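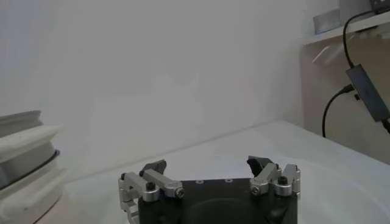
*Fig. 4. White table against the wall, middle kept clear, stack to the left, shelving unit to the right.*

## 3. Setting up your table and shelf

You've got the Nudix unit standing and the wall brackets are in (Section 2), so now comes the fun part! A table and a set of shelves side by side make a really useful little corner, and getting the layout right on the first go saves a lot of shuffling later. Set aside an hour, put the kettle on, and clear yourself some floor to work on.

**You will need**

- the Astdale table, legs already fitted
- the Nudix shelving unit, fixed to the wall
- a soft cloth and a bowl of warm water with a drop of washing-up liquid
- a spirit level
- the bag of felt pads marked Rarix
- a pencil

### 3.1 Placing the table

1. Wipe the wall down to table height and let it dry. Much easier now than when there's furniture in the way!
2. Stick one felt pad under each leg and press hard for 10 seconds.
3. With a helper, lift the table into place. Don't drag it, as the pads will peel off.
4. Slide the back edge up to the wall. If your skirting board is a thick one you'll have a small gap, and that's fine – it's handy for a lamp cable.
5. Lay the spirit level along the front edge, then across the middle. Turn the feet until both readings are true.
6. Check it again once you've loaded the shelves. Old floorboards do like to give a bit.

> **Note:** The Inskip table is 492 mm deep and goes in exactly the same way, but its feet turn in the opposite direction. Have a look at the arrow moulded into each foot before you start.

### 3.2 Loading the shelves

7. Start from the bottom and work up, with the heaviest things lowest.
8. Put boxes on the shelf you can reach without stretching. A plain grey box looks lovely against the beige, and it hides all the odds and ends you'd never find a home for otherwise.
9. Leave 200 mm of headroom over anything you take down often, so you can get a hand in behind it.
10. Small black gadgets, chargers and the like can go towards the end of a shelf, where the lead drops straight down.

**Caution:** Each shelf holds up to 10 kg, spread evenly. Never stand on a shelf or lean on its front ledge, even for a moment.

### 3.3 Keeping the middle clear

Do try this for a week, it makes such a difference. Everything that lives on the table goes to one side, and the middle stays free for whatever you're doing that day (wrapping, sewing, jigsaws, homework, the lot).

11. Pick your side. Left-handed people often like the stack on the right, and the other way about.
12. Stack like with like, widest at the bottom, and stop at a height that doesn't wobble when you nudge the table. If you mix colours, one grey layer between white ones is a cheerful way to mark where the spares begin.
13. Make a faint pencil mark on the wall at that height if there are children in the house who enjoy building towers.

### 3.4 Looking after the surface

White tops show every mark, but they come up beautifully. Wipe with the damp cloth, then go over again with a dry one, following the long side of the table.

**Caution:** No scouring pads, no bleach, and no hot pans straight from the hob. Use a mat.

> **Note:** A light pencil line comes off with an ordinary rubber. Ink is harder work – see Section 6, Stains.

When the table is level and the shelves are loaded, go on to Section 4, Fitting the lamp rail.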